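Brown Paper and Blue Tape
By Maya Nimri
Wednesday, January
Reading time: 2 minutes

I stayed at the table until almost seven in the evening and my back is still complaining. In the morning Khalil and I put the tape again, because the old lines were coming up at the corners. I like this work more than I should. You pull the tape long, you hold your breath, you press it with the thumb — and then there is one more straight line in the world. My hands still smell of glue.

Khalil says that my squares are not square. He measured one and found it 5 millimeters wrong. I told him to measure his own.

After lunch we did the belt and the bin with the yellow foam blocks. The blue bin got a white lining, which was my idea, so that a block is easy to see on the bottom.
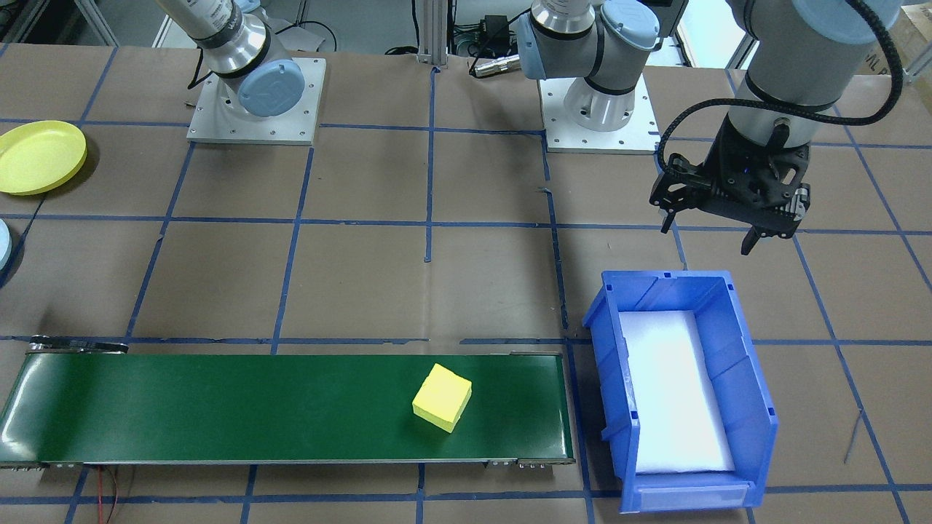
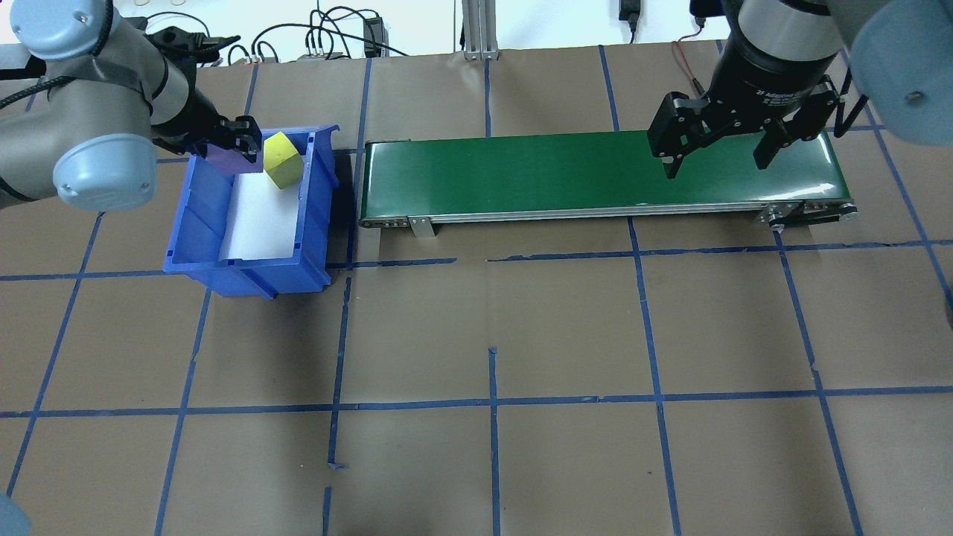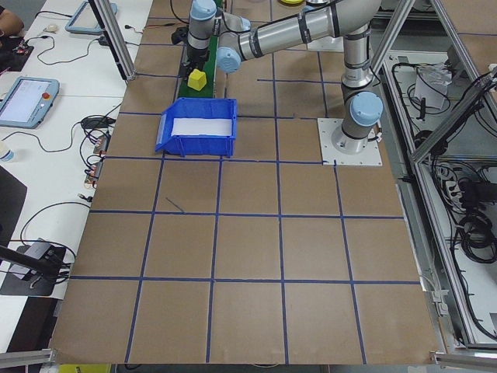

Rorkside Workshop, Table Team

I notice now the little piece of tape that lies crooked inside one square. I walked past it the whole day! Tomorrow it goes. The cables at the back I will not promise. Khalil wants to tie them together, I want to leave them until we know which ones we need.

What I like most is the color of the belt. It is a very serious green and it shines under the lamps, and a yellow block looks almost like candy on it. My mother had a tablecloth in this green, for guests only.

We used nearly 70 meters of tape this month. I wrote it in the notebook and asked Khalil to order more, and he wrote "again?" beside it. Then I washed the two cups, turned off the lamps and missed my bus.

Comments

Lockyer17: Put a long ruler under the tape before you press. It saved my marriage.

Khalil Tarawneh: It was 5 millimeters. I have the notebook.

Grustero: Please leave the crooked piece where it is, I am already fond of it.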